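Tveit Handheld Gripper Pair
Data collection hardware for two-arm manipulation research

Overview

The Tveit pair is a set of two hand-held parallel grippers for recording manipulation demonstrations without a robot present. The operator holds one gripper in each hand and performs the task at a normal work surface. Finger opening and gripper pose are logged together and can be replayed or used to train a policy for an arm fitted with Tveit jaws.

The pair is supplied by Zanevbridge as a finished unit or as a parts kit. Both versions use the same jaws, the same top plate and the same firmware.

Construction

Gripper bodies and jaws are black plastic. The left and right units are mirror images and are not interchangeable. Each has a gray triangular plate on top, drilled for mounting a tracker or a camera bracket. The pair is wired - one cable per unit - and the cables should be left slack enough that the operator can cross hands.

Small-part sorting task

The task set shipped with the software is named Lolby. It covers transfers between a compartment organizer and a shallow tray, with small objects that differ in thickness and stiffness. Flat objects are the harder group. A thin disc has to be tilted before the jaws can close on it, and most failed grasps in our trials came from that step. 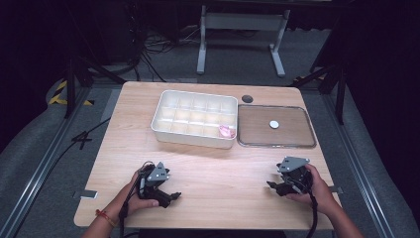
Tveit pair in use at the sorting table, with organizer and clear tray.

The table should be clamped on both sides before recording. Movement of the work surface within a session shows up as drift in the replayed trajectories and cannot be removed afterward.

Results

Ju-won Song and Jae-hoon Wi used the pair to compare two ways of labeling demonstrations for the sorting task. The full set held 2186 demonstrations. In the first condition, every demonstration was used as recorded. In the second, only the 557 in which both grippers changed state were kept, and idle time at the start and end was trimmed.

Each policy was run for 100 trials on the same arms. The policy trained on the smaller, trimmed set completed more transfers and dropped fewer flat parts. On soft objects there was no clear difference between the two. The authors put the gain down to the trimming, but the two changes were not tested apart, and we would treat that reading with care.

Logging

Data is written by the Brudent recorder, included with both versions. Gripper opening is stored as a fraction of full travel. Sessions longer than 20 minutes are split into separate files.

In the box (finished unit)
Left gripper
Right gripper
Two cables
Spare jaw set
Brudent recorder license

Page revised 6 November 2022. Jaw sets ordered before this revision fit the current bodies.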